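# Chapter 7. Fixtures and Personal Property in Residential Sales

A contract for the sale of a house transfers the land and whatever is legally part of it. It does not transfer the seller's belongings. Most disputes in the days before closing come from items that fall near the line between the two, such as a wall-mounted television bracket, a freestanding range, or a set of curtains cut to fit one window. This chapter gives the tests used to classify such items and the contract language used to avoid having to apply them.

## 7.1 Terms

**Real property** is land, the structures on it, and the rights attached to ownership.

**Personal property** is everything else that can be owned. Older contracts call it *chattel*. Clothing, bedding, toiletries, and most furniture are personal property in every ordinary case, and the seller is expected to remove them before possession passes.
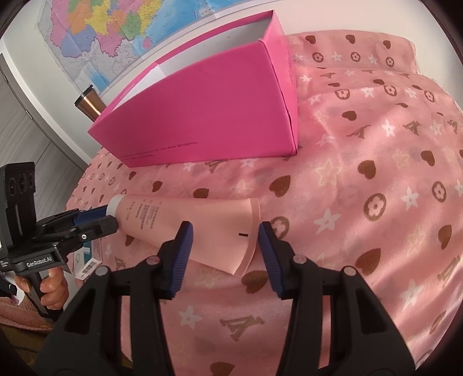 A **fixture** is an item that began as personal property and became real property by being attached to the land or the building. Kitchen cabinets are the usual case. While they stand in the supplier's warehouse they are personal property. Once installed, they pass with the house unless the contract excludes them.

A **trade fixture** is installed by a commercial tenant for use in a business. It normally remains the tenant's property and may be removed before the lease ends, provided the tenant repairs any damage. Trade fixtures are covered in Chapter 12.

## 7.2 The Classification Tests

Courts in most states consider four questions. The weight given to each varies.

1. **Method of attachment.** Is the item bolted, wired, plumbed, or cemented in place? Would removal damage the building?
2. **Adaptation.** Was the item made or altered to suit this property?
3. **Relationship of the parties.** Buyers are generally favored over sellers, and tenants over landlords.
4. **Intention.** What would a reasonable observer conclude about the plan of the person who installed it?

Size, price, and age are not tests in themselves. A garden statue worth $2,000 that rests on the lawn under its own weight may be personal property, while a doorbell worth $70 is usually a fixture.
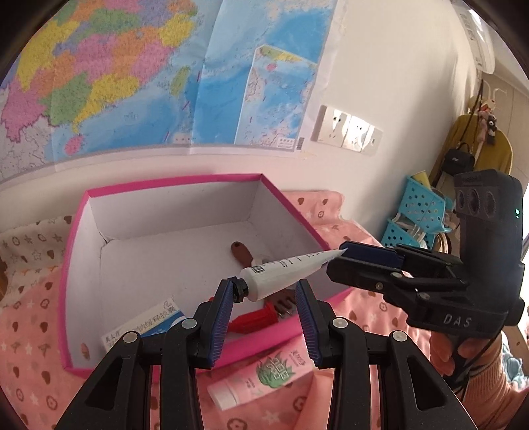
**Figure 7.1** A small movable article: a white tube held by its crimped end.

Agreement between the parties overrides all four tests. If the contract states that the dining room chandelier is excluded, the method of attachment no longer matters.

## 7.3 Opening Case: Buthelezi and Vrettos

Petronella Buthelezi listed her house in October. The buyer, Kalliopi Vrettos, toured it once and made an offer on a standard form. The form included "all fixtures" and left the lines for inclusions and exclusions blank.

At the final walk-through, Vrettos found that three items were gone:

- a mirror that had hung on two screws in the hall, valued at $200
- a workbench that had been bolted to the garage wall, valued at almost $800
- the remote control for the garage door opener

Buthelezi's agent, Thabiso Mokoena, argued that all three were household goods. The buyer's agent, Xiaoyan Han, argued that all three had passed with the house. Before reading further, classify each item and note which test you relied on. The remote control raises the question of *constructive attachment*, under which a loose item may be a fixture if an attached item depends on it. House keys are treated the same way.

We return to the case in Section 7.6, after the discussion of inclusion clauses and bills of sale.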